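What Is a Path Made Of?

You have probably walked, scooted or ridden a bike along a grey path without thinking much about it. Most of those paths are made of asphalt. It is the same stuff used for many roads, only laid in a thinner layer.

Asphalt is a mix of small stones, sand and a sticky black goo called bitumen. Bitumen comes from crude oil. When it is cold it is hard. When it is heated it goes runny and coats every little stone, like toffee on popcorn. The hot mix is tipped out, spread flat and squashed down with a heavy roller. Once it cools, it is firm enough to walk on.

Why is it grey, then?

New asphalt is nearly black. Sunlight and air slowly change the bitumen on top, and feet and tyres rub it away. The stones underneath start to show, and many of them are grey. That is why an old path is usually a lighter colour than a new one. 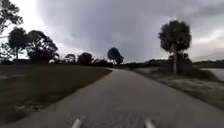 A grey asphalt path under a cloudy sky.

What wears a path out?

Water does a lot of the damage. Rain gets into tiny gaps and washes away the finer bits underneath. In cold places the water freezes. Ice takes up more room than water, so it pushes the gap wider. When it melts, more water can get in. After many winters a crack as thin as a hair can become wide enough to catch a wheel.

Tree roots are another cause. Roots grow thicker each year, and if one is just under the path it can lift the asphalt into a bump.

The sun matters too. Old bitumen dries out and gets brittle, so it cracks where it used to bend.
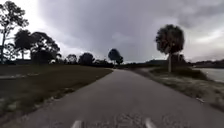
Small cracks can be filled with hot bitumen, which keeps the rain out. Bigger holes are cut into a neat shape and packed with fresh mix. If the whole surface is worn, workers may scrape off the top and lay a new one. The old asphalt doesn't have to be thrown out — it can be crushed, heated and used again.

In the town of Kolell, the path beside Erka Creek is 2000 metres long. It was resurfaced in two parts, and the first part was 985 metres. The whole job took 7 days.

Try this

Next time you are on a path, look for a patch. Is it darker or lighter than the asphalt next to it? A darker patch is often the newer one. Look at the edges as well, where grass likes to creep in. Stay well back from any path that is being fixed, as fresh asphalt is hot enough to burn you.

Words to know

Bitumen: the sticky black part of asphalt.
Brittle: hard, but easy to crack.
Resurface: to put a new top layer on a road or path.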